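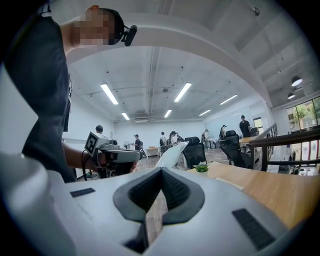
How often should a hand-held gripper be recalibrated when several operators share the same room?

At the start of every shift, again after any knock or cable change, and whenever the marker check in step 4 gives a reading outside the limit. A calendar interval alone is too coarse for shared use.

Home | Guides | Procedures | Hand-held tools | Downloads | Contact

Setting up and running a shared session with hand-held grippers
Revised 4/16/26

This procedure covers sessions in which two or more operators work in one open room, each with a pair of hand-held grippers and a head-mounted device. It replaces the Trindine bench note, which was written for one operator at a fixed table. Local safety rules take priority where they are stricter.

1. Before the session

Name one session lead. The lead may not operate a gripper while acting as lead.

Mark out a working area for each operator. Leave 200 cm between neighbouring areas, measured from the outside of the tape. Tables count as part of the area. Chairs that are not in use go behind the table or out of the area altogether.

Switch on all the ceiling lights that will be used and leave them on. Daylight changes during the session, so where a room has windows down one side, place operators with their backs or shoulders to the glass. Glare on a marker is the most common reason for a rejected recording at our site.

2. Inspecting the gripper

Carry out the inspection with the power off.

- Open and close the fingers five times. Travel must be smooth over the full stroke.
- Look at the rubber faces. Replace them in pairs if the ribs are worn flat or a corner has lifted.
- Check that the marker is flat, clean and fixed at all four corners. A marker that has been rubbed grey is replaced, never inked over.
- Follow the cable from the housing to the plug with your fingers. Any cut, kink or exposed screen takes the gripper out of use.
- Read the tag number aloud and have the lead enter it on the sheet.

Druvmont housings take a 500 g test weight. Hold the weight with the fingers closed for one minute. If it slips, swap the faces and test again. A second slip goes to the workshop.

3. Fitting the head-mounted device

The band sits level, above the ears, tight enough that it does not shift when the operator bends forward and looks at the table. Hair and cap peaks must be clear of the lens. Let the operator adjust it; the lead checks it from the side.

Anyone who reports neck strain or dizziness stops at once and does not restart in the same session.

4. Marker check

Hold the gripper still, marker towards the head-mounted device, at a comfortable working distance. Record 200 samples. Then turn the wrist slowly through its normal range and record again.

The check passes when no more than two samples are lost in the still recording. Write down the number lost even when it is zero. If the check fails, clean the marker, confirm the lighting and repeat once. After a second failure, recalibrate.

5. During the session

Cables run from the hand to the operator's back or belt, with enough slack for a full reach. No cable crosses another operator's area.

People not taking part keep outside the tape. They may stand in the room if they have given written consent to being recorded. Faces are blurred before any recording leaves the site, and the blurring is checked by someone other than the person who ran it.

Maximum continuous working time is 53 minutes, followed by a break with both grippers put down and the band off.

6. Closing the session

Put both grippers on the table before removing the band. Wipe the rubber faces with a dry cloth. Solvent wipes are not allowed on Kumsa faces. Fill in form 211 and have it signed by the lead.

Open faults are carried over to the next session sheet. Faults left open since January should be sent to Tamara Enache with the tag number.

Comments (3)

Luminița Furtună
Step 4 does not say whether left and right are checked together. We do them separately and get fewer lost samples.

Tamara Enache
Separately is correct. I will add it at the next revision.

pk_bench
Does the 500 g test apply to the Conport fingers as well? Ours are shorter and the weight touches the housing.

Contact the procedures desk | Copyright 2026 | Back to top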